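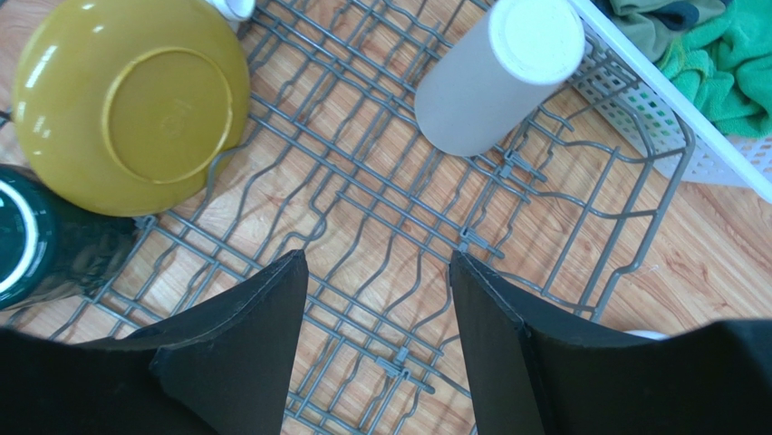
Wrist view over the rack, fingers open above the wires. Bowl top left, mug on its side, towel basket top right.

Babalola rack set, readme

Last touched in May. Ibrahim Olatunji, Sollance, Traltville bench. Read the known problems bit before you train on any of it, please.

What it is

Teleoperated two-arm dish rack episodes, plus the labels and baseline numbers from the placement paper. 3000 episodes recorded, 1452 kept. The rest dropped for dead wrist streams, operator resets, or clock drift we couldn't fix afterwards. Held-out split is 900 trials, all policy rollouts, no teleop. Don't mix the two, they have diffrent action noise and it will quietly flatter your results.

The question we were after: does a policy need the wrist views to seat a plate between thin wires, or is the fixed camera enough if you give it a slightly longer history. Short answer, wrist views matter a lot for the last bit of the approach and hardly at all before that. Which is why the method gates them.

Method, quick version

Base is a chunked action policy. Fixed camera goes in at every step. Wrist cameras go in through a gate that learns when to listen. Gate input is gripper opening plus the fixed camera features, nothing else. No force, no depth. We tried depth, thin grey wires came back as holes, gave up.

History is 4 fixed-camera steps. Longer made it sluggish at the handover. Shorter and it forgot which arm was meant to go first.

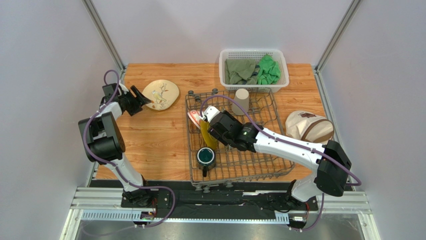
Fixed camera, both arms in. Left gripper at the rim of the bird plate, right gripper over the rack.

Rack is not bolted down. On purpose. It shifts when pushed and the policy has to cope, so don't assume a fixed rack pose from one episode to the next. Pose isn't logged either. If you need it, fit it from the fixed view, there's a script in tools but it is slow and gets the angle wrong when an arm is over the middle.

Towel basket and the cloth bag are distractors. Never a target in this release. Bright green towel pulls attention badly in the no-gate baseline, see the heat maps folder.

Results

Full table is in results.csv, go by that and not the slides. In words:

Fixed only: finds the rack fine, misses the slot. Typical failure is the plate resting on top of the wires.
Wrist always on: better seating, worse reaching. Wanders when the wrist view is mostly table.
Gated: best of the three on plates, level with always-on for mugs. Mugs lying on their side still poor for everyone.

Gate opens late on pale plates. Think it's contrast against the wood, haven't proved it.

Files

episodes/ one folder per episode, video plus joint states plus gripper opening
labels/ start and end of each grasp, done by hand, end labels are the shakier ones
splits/ text lists, use these, do not make your own by shuffling
tools/ loader, pose fit, player
results.csv

Loader needs the Zimivico reader, the old one will open the files but drops the right wrist stream without saying anything. Check you have both before starting a long run. I lost a weekend to this.

Known problems

Left and right wrist names are swapped in the early episodes. Loader fixes it. If you read the files raw you'll have to do it yourself, list is in splits/swapped.txt.

Cables sometimes cross the fixed view. Left in.

Glare on glossy dishes moves with the time of day. Most teleop is from mornings, most rollouts are from after lunch, so there is a lighting gap between train and held-out. Not ideal. Worth a line in your paper if you compare against ours.

Success labels are for final placement only. An item knocked over and put right again counts as a success. Stricter labels are half done, sitting in a branch, dont use them yet.

Not covered

Wet dishes, glass, knives, anyone else's rack. One bench, one table, a small set of dishes. A good score on this set says little about your kitchen.

Use

Research use, fine. Anything else, ask first. Cite the Babalola rack set and give the split version. Bugs to Ibrahim, with the episode number in the subject line or it goes to the bottom of the pile. Next upload is on a Monday, after the label recheck.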